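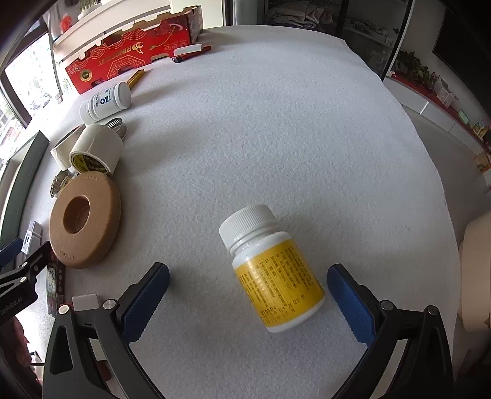 Photo: Demia Review

Schedule of Loose Items

The Gratisdale house was to be handed over at the end of October. The contract with Dehghan allowed 7 hours for contents, garage included. The assessor began in the kitchen at eight in the morning, as the procedure recommended, and reached the big table beside it at twenty past ten.

Procedure divided all household contents into three classes. Class A was furniture and fixed appliances. Class B was anything with a resale value above 400 dollars. Class C was loose items, which were recorded by type, given a condition grade and boxed. Class C accounted for most of any house and very little of any invoice.

The table itself was Class A. The cloth on it was pale, and under the guidelines a covering went with the surface it covered. The assessor lifted one corner, noted no damage to the edge beneath, and laid it down again.

Medicine was handled first. A bottle with a yellow label was lying on its side, and the label was in Chinese, which the assessor did not read. The form required a product name, a date and a method of disposal. The date field accepted 2025, month 02. The product name field would not accept a blank, so the assessor entered the word "label" and flagged the line for the translation desk at Sutach. The desk's usual turnaround was three working days. A second white bottle, a supplement with blue printing, was entered on the line below.

Hose clamps, masking tape and a pencil all fell under Workshop, Minor. The form asked where each had been found and where it would ordinarily be kept. For most houses these were different answers. A hose clamp belonged in a garage, in a jar or a drawer with other hose clamps, and its presence on a table generally meant a repair had been started. The assessor had already been through the laundry and under the kitchen sink, looking for taps, and had seen no hose that wanted a clamp. In the second field the assessor wrote "garage", considered it, and changed it to "as found".

The ring took longer. It was tan and thick, with a hole through the middle and lettering on it too faint to make out. It might have been for standing a hot pot on. It might have been a part of something. The catalogue held 1000 item types and the assessor went through the ones beginning with R, then the ones beginning with S for "stand" and "spacer". The closest match was "Ring, other". Condition: fair. The client's instructions, one typed page, said that anything unidentified was to be kept.

The instructions also said that the games were to go to the sister.

This was the only line on the page concerning a person. No address was supplied for her. The assessor had found no games in the living room cupboard, none in the hall, and none in the bedrooms apart from a loose die at the back of a drawer, graded poor. At ten to eleven a message was sent to Dehghan asking whether the line could be closed as nil. The reply said to finish the room first.

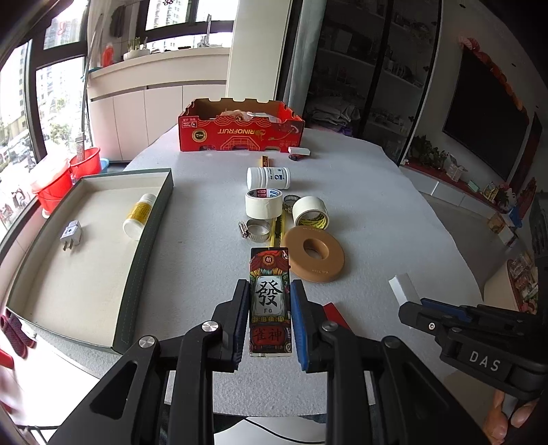
Mahjong had its own code, 7 dash 400, with a supplementary sheet for sets. The sheet asked for tile material, completeness and the condition of the case. The package was a narrow one and much too small to be a set. It had a tile on the front with "Fa" written on it, a row of yellow squares like dice, and red at the top and near the bottom. The assessor could not say what was inside. Opening sealed goods was permitted for Class B only.

The supplementary sheet was therefore left off. Under Description the assessor wrote "mahjong, small". Under Class, C. Under Destination the drop-down menu gave Sale, Donation, Disposal, Retain and Named Party, and the assessor chose the last of these. The software asked for a name. The assessor entered "sister".

A carton was needed. The cartons from Dehghan were flat-packed in the van and came in one size, which would have held the package with room for a toaster. A red fruit box was already on the table, open at the top, RINOFRUIT on its front in yellow letters, upside down. Procedure discouraged the use of client packaging for client goods, on the grounds that it complicated the count. The assessor reviewed the clause. It said "discouraged".

The pencil went into the fruit box as well, and then the ring. Neither was a game under any code in the catalogue. The line was amended to read "games and related items, one box", condition good, and the time was entered as 11:15.

The garage was next. It had a workbench along the back wall and, above it, a row of labelled jars. The assessor read the labels from left to right before opening the form.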